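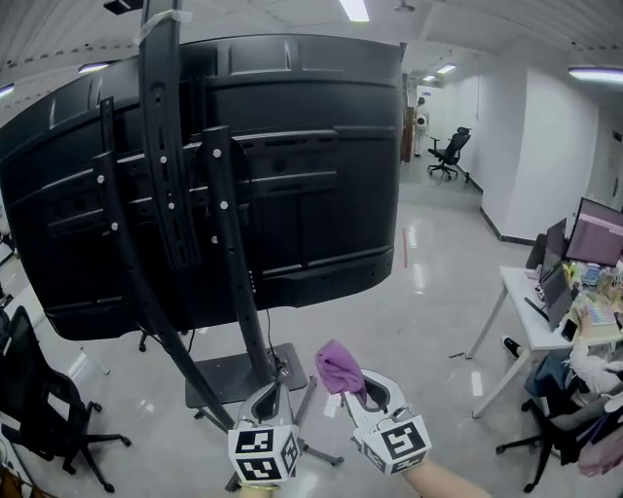
Rear of the mobile display, cloth and both hand grippers, desk side of the bay.

Pre-purchase walk-round: Bay 2, handheld grippers and everything near them
Inspected by: Marama McKinnon
Budget holder: Zarmeena Bugti
Date: 25th September
Marking: OK / Fix / Buy / Argue

The purpose of this sheet is to decide what we spend before March and what we carry on putting up with. Comments are mine unless initialled ZB.

1. Display and stand

1.1 Bracket bolts present on back panel – OK
Visible ones all there. Put a spanner on them anyway before the thing is next wheeled anywhere.

1.2 Castors lock – Fix
One locks. One has opinions. Replacement set from Tosta is on the small orders list and has been on the small orders list since March.

1.3 Cable secured to upright – Fix
Hangs free down the back. Cable ties cost pennies and do not need a purchase order. I checked.

1.4 Stand sited clear of walkway – Argue
It is beside the red line, and whether "beside" meets the rule depends on who wrote the rule. Kedance have quoted 1,477 for a wall mount, fitted. I would like the wall mount. ZB would like me to move the stand.
ZB: Move the stand.

2. Grippers

2.1 Marker cubes firmly attached, faces clean – OK
Wipe with a dry cloth. Use a different cloth from the one being picked up, please, as that one has a job.

2.2 Jaws close evenly on soft items – OK
Tried on the purple cloth, right hand. Left hand tried after lunch with the same result.

2.3 Spare jaw pads in stock – Buy
We have none. Jafri sell them in packs of 6, and we get through a pack in nearly 17 weeks if people stop using them on zips. Ask for two packs.

2.4 Spare pair of grippers – Argue
The case for: one drop on a tiled floor and the whole bay stops work until the post arrives. The case against is the price, which Faltico will only reveal after a phone call. I have made the phone call. Figure sent to ZB separately so that she could sit down first.
ZB: Sat down. One spare now, one in next year's budget. Which hand breaks first?
MM: The right. It always gets the interesting jobs.

2.5 Forearm protection – Argue
The supplier's sheet suggests sleeves. Bare arms are the custom here. Cloth folding hardly calls for armour, but the kitchen tasks planned for next year might. Price up sleeves along with the kitchen tasks and leave them out of this round.

3. Desk and seating

3.1 Phones and laptops away from desk edge – Fix
Phone near the front edge at time of inspection. A new phone is not in any budget line I can find.

3.2 Bottles kept off desk with powered equipment – Fix
A shelf would do it. There is a perfectly good shelf in the store, unassembled, missing 13 screws. Buy screws.

3.3 Clothing stored on hooks – Buy
The chair under the desk is serving as a wardrobe. Strip of hooks, cheapest available. The shoe beneath the desk may apply for its own hook.

3.4 Chairs pushed in, corridor passable – Fix
There is a high-backed chair out in the corridor. People can get round it, and people do, but if we take delivery of anything on a pallet it will have to go. Whoever signs for the pallet moves the chair.

4. Floor and lighting

4.1 Tiles sound and clean – OK
Shiny enough to bounce the ceiling lights back at you. Kedance offer matt floor film. Try a roll end first if they will part with one for nothing.

4.2 Floor line still stuck down – OK
No lifting where I ran a shoe along it.

4.3 Tape on left upright – Fix
White tape wrapped round it high up, near the ceiling. Find out what it is holding before anyone peels it off. Bring the steps.

5. Orders to raise

Jaw pads, two packs, Jafri
Spare gripper, right hand, Faltico
Castor set, Tosta (again)
Hooks, screws, cable ties, local shop, petty cash

Held over: wall mount, second spare, sleeves, floor film.

ZB: Approved apart from the petty cash, which you spent on biscuits. Send me the receipt for the ties and I'll sort it.
MM: Stand moved. Went without a fuss, mostly sideways. Recheck 1.2 when the castors arrive.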